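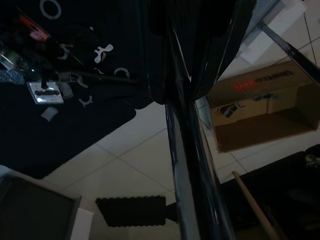
The view from the wrist, Stolldale, May 2023.

"Again," said Ljubica, and Kofi put the bottle back on the mat.

He had been at it since breakfast and he was still grinning. You would think a grown man would get tired of laying things out on a floor so an arm could reach for them, but Kofi Gyamfi loved the job the way some people love fishing. Every run was a little different! You nudged the bracket over, you turned the metal plate so its slot faced the other way, you took hold of the controls and guided the gripper down, and somewhere in the machine in the corner another example dropped into the pile.

"2136," Ljubica called out. Keeping the count was her part of it, and she did it out loud.

"How many does Shinji want?"

"4000 by the end of the month."

"Easy."

"You said that at 2000."

"And I was right about it then, too."

She laughed and wrote something on her pad. On her screen the wrist camera showed the world as the arm knew it - mostly its own black elbow, shining like a wet street, with the mat off to one side and the white tiles running away at a slant. Kofi had been confused by that view in his first week. Now he dreamed in it. He had told his sister so on the phone and she had asked if he was eating properly.

The next run was a bad one. He came in too fast, missed the bracket, backed off, came in again from the left and got it by one corner.

"Toss it?" he asked.

Ljubica Hoxha had opinions about tossing. She had trained at Priko under Yaw Atinga, who kept everything, and she chewed her pen for a while before she answered.

"Keep it. You missed and then you fixed it. I want it to see the fixing."

"It'll learn to miss."

"It'll learn what to do after. Do you know how long we went at Priko with nothing but perfect runs? Beautiful stuff, you could have set it to music. Then the first time the thing came down a finger's width off, it just sat there in the air. It had never been wrong before. It had no idea what came next."

Kofi thought about that. He walked around the open cardboard box, careful of the dowel, and crouched by the mat with his arms on his knees.

"So I should mess up more."

"You should mess up honestly. I can tell when you're acting."

"You can not."

"You slow down first. Every time, like a kid about to fall over on purpose."

He tried one, just to test her, and slowed down, and heard it himself in the hum of the motors, and they both cracked up so hard that Sota Kobori put his head in from the hallway to ask what was broken.

"Nothing," said Ljubica. "Come and have a turn. We need somebody with different hands."

Sota looked at the controls, then at the arm. He did the accounts. He had never touched it.

"I'll be terrible," he said.

"Oh, wonderful," said Kofi, and he was already on the floor, moving the bottle.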